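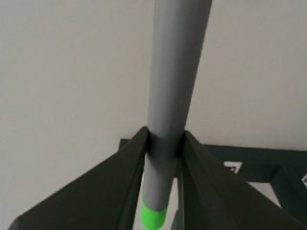 The rod, at the Brukside trial.

Bukola Chukwu had been promised a machine that would do the laundry. The man from Cetlow said the laundry was further along the road map. For now there was a rod.

"How far along?" she asked.

"After hangers," he said.

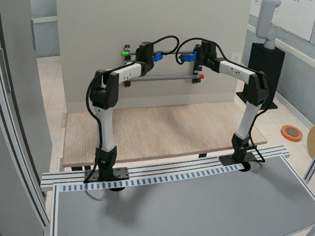 Can a robot run a household yet?
Only if the household is very patient and owns two rods.

She wrote that on her visitor form, under Comments, and went home to 9 shirts and an iron. In August her sister mailed her a clipping from the Dalatgate paper.

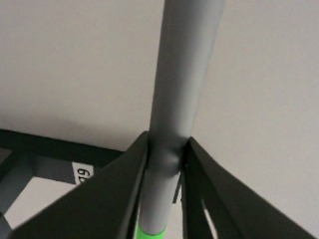 By Nnamdi Okonkwo
November 1, 2018

Cetlow says its arms will be folding towels in 10 years. It said so 2 years ago as well, and the 10 has held up nicely. A starter kit costs $400 a month, towels extra.

Bukola read it twice over the ironing board and taped it to the dryer.

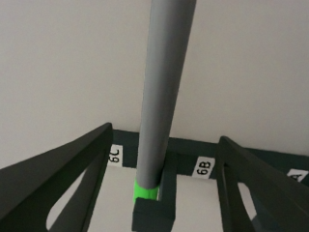
Ngozi Dauda, reading it there on Sunday, said she would pay the four hundred tomorrow if the thing could just find the other sock. Bukola handed her a shirt.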